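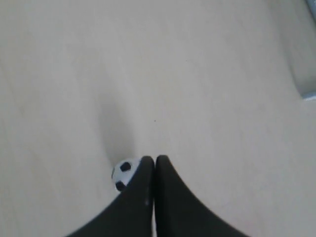
The open day at Votham brought 90 visitors last April, and the engineer who led the tour still speaks of it warmly. "People came for the big machines," she told me, "but they stayed at the small table." There the gripper has two black fingers, and its work is a little football in black and white. "Everyone understands a ball — also the children."
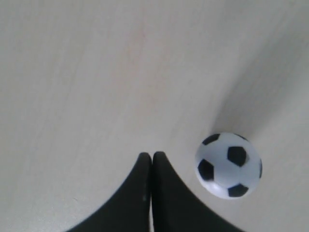 She gave 14 demonstrations that day. "After 5 I had no voice," she said. The next visit will be at Dendley.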